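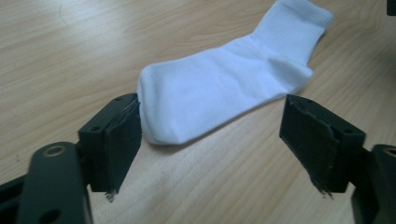

Last updated: May

I bought the Hellia white ankle socks to replace a drawer of odd ones, and I've been wearing them since the end of winter. The pack cost less than the Goretti socks I used to buy, and there are 1,829 reviews on the store page, most of them short. I wanted plain white with no logo, and that part is right. The ribbing on the cuff is fine and holds up over a low boot without leaving a deep mark. The seam across the toe is faint, and I stopped feeling it after the first day.

They are cotton, so they shrink a little. Mine went through 17 washes on warm and lost some length in the foot. If you are between sizes, buy the larger one. The heel has kept its shape better than the heel on the Goretti pair, which went flat on me by the second month.

Pairing is easy when every sock is the same. I lay two side by side on the table, smooth out the creases, and fold them once. Rolling them into a ball stretches the cuff, and I have quit doing it. 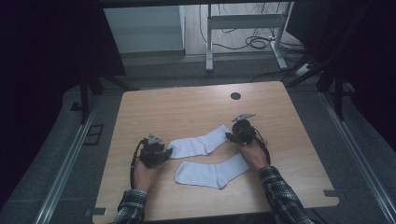 Two of the white socks laid out for pairing.

My complaints are small. The cotton picks up lint from dark towels, and the sole is thin for a long day on concrete. I would not hike in them. For work shoes and around the house they are fine, and I have ordered a second pack.

Rating: 4 out of 5

Lemlem Assefa

Related reviews
Goretti Crew Socks, Second Look
Hsu Folding Drying Rack
Orkolov 513 Garment Steamer
Drawer Dividers Compared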